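Ticket: Wrist camera exposure drift and pad slip on hand-held gripper, Zedia pads vs. Namel pads
Status: Open, waiting on vendor
Opened by: Ayodele Oyelaran
Assigned to: Musa Jibrin
Priority: Medium
Component: hand-held gripper, camera, finger pads

Problem

On glossy white tables the gripper camera pulls exposure down when a ceiling light reflects off the surface. Low-contrast objects lose their edges, and the pose tracker drops features for up to 5 frames. Same unit, same firmware, no trouble on the matte bench in the lab. Separately, the ribbed Zedia pads let small hard blocks rotate when the fingers close off-center. The flat Namel pads did not do this in the March comparison, but they marked soft packaging.

Expected: continuous tracking through approach, grasp and place. No rotation of the block after contact.

Setup

Controller: Manalo, stock settings, logging on
Pads under test: Zedia ribbed, magenta
Pads for reference: Namel flat, gray
Finger mounts: printed in Flastex, current revision
Location: meeting room with the round-ended white table, ceiling lights on, no changes to furniture
Test object: pink charger block

Log

Oyelaran: Reproduced the exposure drop. Tracker features fell below the threshold of 400 whenever the reflection came near the middle of the view. Recovered without a restart each time. Log is 965 lines, attached to the parent ticket.

Jibrin: Is the lens clean? We had a similar report on the other unit and it was a fingerprint.

Oyelaran: Cleaned before the first take and again after lunch. No difference. Stills from the table: 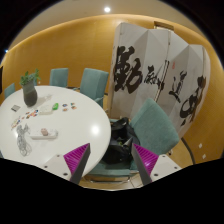
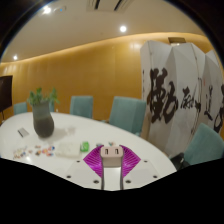
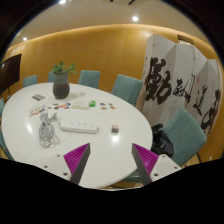
Jibrin: Thanks. Two separate issues, so I would like to handle them separately. Exposure first. The controller meters on the whole sensor by default, including the black border outside the lens circle. Add a bright reflection and the metering has very little useful area to work with. Please set metering to center-weighted, lock the gain, and cap the shutter at 1,000 microseconds. Leave white balance alone for now.

Oyelaran: Done. Center-weighted metering by itself made it slightly worse when the gripper was aimed straight at the reflection. With gain locked as well, the drop is gone in all but the steepest approach angles. The white tray is still hard to separate from the tabletop at any setting. I would call that a contrast problem and leave it out of this ticket.

Jibrin: Agreed on the tray. What does the tracker use for features in that room?

Oyelaran: Mostly the folding screen. The calligraphy has strong edges and it gives good matches from the near side of the table. Facing the wall paneling there is much less to hold on to. When exposure drops in that direction the feature count goes under the threshold sooner. That fits the log.

Jibrin: Then please repeat the wall-facing approach with the new settings before we close the exposure part. Use the same start pose.

Oyelaran: Repeated. Tracking held on the wall-facing approach. I saved the settings as a profile on the controller so they survive a power cycle.

Jibrin: On the pads. Check the gap between the finger roots with the gripper fully open and compare it left to right. If one mounting plate is seated lower, the ribs meet the block at different heights and it will turn.

Oyelaran: Left plate was low by half a millimeter. Loosened all the plate screws, reseated, tightened in a cross pattern. Rotation on centered grasps is gone. Off-center grasps still turn the block, less than before. Swapped to the Namel pads with the plates left as they were and got no rotation at the same offset.

Jibrin: So the remaining rotation comes with the pads. The ribs flex sideways under an uneven load. I will ask Zedia whether they make a stiffer grade in the same shape. I do not want to move to the Namel pads yet, given the marks on packaging.

Oyelaran: Fine with me. Should I keep recording with the current pads?

Jibrin: Yes, centered grasps only. Tag any take where the block turns so it can be filtered later.

Current state

Exposure: fixed with the saved profile. Steep approaches toward the reflection remain a known limit.
Mounting plates: reseated. Add a seating check to the assembly sheet.
Pad rotation: open. Question sent to Zedia on Monday, July 29, 2024.
Tray contrast: out of scope, new ticket to be opened by Oyelaran.

Jibrin: Please attach the controller profile here too. The copy on the parent ticket is from before the shutter change.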